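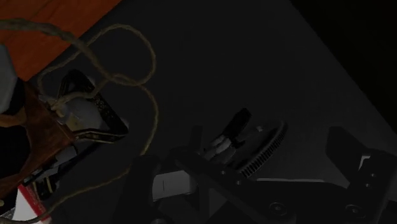

Do simulated runs count toward the 300 logged trials we need before sign-off?
Only if the sim settings were frozen before the first run and the settings file goes in with the logs.

Posted by drayhorse, Sep 30, 2026

That's the wording from the new Trenthorpe guideline, section 5, and I'd like to know if anybody here has read it and come away convinced. We do small-parts handling, a lot of it with string, cord and tags on the parts. Our integrator (Jekia) is waving this section around as if it settles the matter. I don't think it settles anything. Freezing a settings file proves you didn't fiddle with it. It says nothing about whether the settings were any good to begin with.

--

ketterline wrote:

It was never meant to say that. Section 5 is record keeping. Validity is section 2, where you have to show matched runs on real hardware. Did Jekia send you section 2?

--

drayhorse wrote:

They sent it. "A representative number of matched physical runs." Representative according to who? Their number was 5.

--

mosswick_controls wrote:

Five! We had the same fight in April. Vendor came in with 3000 sim grasps and a very pretty chart, and when I asked how the twine was modeled I got a long silence and then "a chain of short links." Fine for a demo. Twine snags on a fingertip in ways a chain of links never will, and if there's an exposed gear anywhere near the fingers you want to know what happens when a loop gets close to it. Our rule now is that anything floppy gets tested for real or it doesn't go in the report.

--

ketterline wrote:

Disagree with the last part. I would much rather see a loose loop near a gear train in sim first, a few hundred times, than find out on the actual machine with a person standing next to it. Throwing out the sim results for floppy stuff means throwing out the cheapest warning you'll ever get.

--

mosswick_controls wrote:

Use it as a warning all you like. I said it doesn't go in the report. Those are different things.

--

Bienvenido Tan wrote:

I sat in on some of the drafting calls for this, so blame me for a little of it. The matched-run number was left open on purpose. Half the people wanted a fixed figure and the other half handle boxes all day and didn't want to pay for it. What you can do under 2 is ask for the matching criteria in writing before the physical runs start. Lighting, object placement, cord type, what counts as a snag. If Jekia picks the criteria afterward, you can reject the whole set.

And lighting matters more than people think. I've seen sim sets where every run was bright as a dentist's office and the cell on the floor was half dark.

--

drayhorse wrote:

Useful, thanks. Still sounds to me like a standard where the buyer has to do all the work. "You can reject the whole set" is great until the install date is two weeks out and my boss wants to know why I'm holding things up.

--

flangewort wrote:

We run Flemow software on a Barros cell and I've quit reading these guidelines. Every one of them ends with "as appropriate." Write your own acceptance test, put it in the purchase order, done.

--

ketterline wrote:

And when the insurer asks which standard your acceptance test follows?

--

flangewort wrote:

Ours never asked.

--

mosswick_controls wrote:

Ours did. Twice.

drayhorse, what are they logging as a failure? If it's only dropped parts, push on that before you argue about the number of runs. A cord wrapped on a finger with the part still held went down as a pass in our first batch.

--

drayhorse wrote:

Just looked. Drops and timeouts. No column for snags at all. I'll be calling them in the morning.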